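4.2 Change of tasks at the folding station

The second part of the study concerns the garment line at Gremico, a textile rental company in Kendinholm which washes and returns workwear for hotels and clinics. Before the project, all folding was done by hand at long tables, in two shifts. The arm cells were developed with the engineering firm Hamex and were first tried by the workers in a training room. The workers came to this room in groups of 4, and each group stayed for 3 days. We interviewed them before the training, directly after it, and again in September, when they had used the cells in their daily work.

In the interviews before training, most of the workers spoke about speed. They were expecting that the arm would be faster than them and that they would be compared to it. After the training this worry had become smaller, but a different one took its place. The arm does well when a garment is laid flat in front of it, and much less well when the garment arrives in a heap. Someone must therefore spread the garment, turn the collar to the correct side and pull the sleeves out from under the body. One worker called this "setting the table for the machine". She did not mean it as a complaint, but she added that it was not the job for which she had been hired.

The surface of the table also became a matter of discussion. Dark surfaces were chosen by Hamex so that white garments can be separated easily from the background. For the workers, who look at the table for a whole shift, the strong contrast was tiring to the eyes, and several asked for a grey colour. Renji Sakamoto, shift leader during the training period, kept a notebook of such remarks, and we are grateful that he allowed us to use it. A large part of the notebook is about small things: the height of the table, where to put a garment that is waiting, on which side of the arm a person should stand.
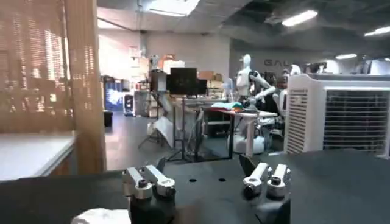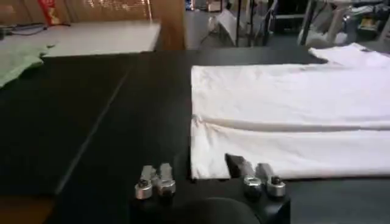
Figure 3. Wrist camera views over the dark work surfaces, with the fingers of the gripper at the lower edge of both. A white garment is spread on the table in the second view.

The wrist view had an effect that we did not anticipate. It was provided for fault finding, and the training plan gave it only a short mention. However, the workers used it often, and they used it to understand why the arm had stopped. From the side, a missed grasp looks like a hesitation without cause. In the wrist view a worker can judge where the fingers are in relation to the hem. After the training, 3 workers told us that they now lay out garments "for the fingers", that is, with one corner kept free of wrinkles. This rule is not written in the Hamex manual. It was passed from one group to the next by the workers themselves.

The log of the first month in daily operation contains 1,700 stops. The log gives the time of each stop and the name of the cell, but not what the worker did to clear it. For this reason we observed 50 stops in person. In the most frequent case the worker lifted the garment, shook it once and laid it down again. This action takes only a moment and it appears in no job description. According to Gillies, the consultancy that prepared the new wage categories, the position is one of "monitoring". We find this term misleading. The workers touch almost every garment, and their knowledge of fabric is needed as much as before, only at an earlier point of the process.

Tsutomu Hayashi, who folded by hand for many years and now looks after two cells, described the change in the following way: "My hands are less tired at night. My head is more tired. When I folded, I could talk to the person beside me." The loss of conversation was mentioned in the September interviews more often than any other subject, and it is taken up again in Section 5.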